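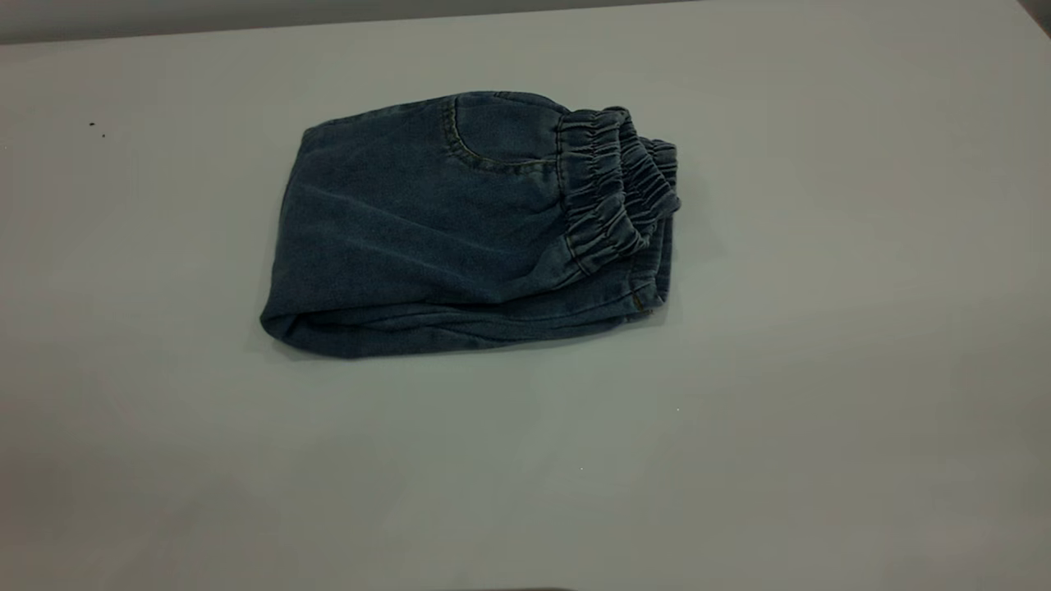 A folded pair of blue denim pants with a stretchy, gathered waistband.

Why Does a Stretchy Waistband Wrinkle Up?

Have you ever pulled on a pair of comfy pants and noticed all those tiny ruffles around the top? They look a bit like an accordion, or like the paper wrapper of a cupcake, and they go on and on along the whole waist! Clothes makers call this gathering, and it is a clever old trick that lets one pair of pants fit you before lunch and after lunch too.

Let's start with the cloth. Denim is a strong fabric made mostly from cotton, and the threads cross over and under each other at a slant. Usually the threads going one way are dyed blue and the threads going the other way are left white (turn up the cuff of your jeans and you may find that the inside is much paler than the outside). The blue dye is called indigo. It likes to sit on the outside of the thread, so it rubs away little by little as you climb, crawl and slide, and that's how jeans get their soft, streaky, faded look.

Now for the stretchy part. Elastic is a band with rubbery threads inside. If you pull it, it gets long, and when you let go it springs back to the size it was before. To make a gathered waist, the sewer takes a piece of elastic that is shorter than the cloth, stretches it out until the two match, and stitches them together. Then comes the fun bit. Let go, and the elastic shrinks back, but the cloth can't shrink with it! All that extra cloth has to go somewhere, so it bunches up into little hills and valleys.

You can try it yourself with a wide rubber band and a strip of tissue paper. Ask a grown-up to hold the band stretched while you tape the paper along it, and then let go slowly and watch the paper crinkle.

Look closely at the curved pocket, too, and you'll find 2 rows of stitches running side by side. This is called topstitching, and it sits on the outside of the cloth where everyone can see it. Pockets get tugged every time a hand goes in, so the extra row helps keep the edge strong and flat.

Folding pants with a gathered waist can be a little tricky, as the ruffles are puffier than the legs. Lay one leg on top of the other, smooth everything with your hands, and fold the legs up toward the waist, then fold again if you want a smaller bundle. Don't worry if the ruffled side ends up thicker. It will still fit nicely in a drawer.

Words to know
Denim: a strong cotton cloth with slanted threads
Indigo: a deep blue dye
Elastic: a band that stretches and springs back
Topstitching: stitches sewn where you can see them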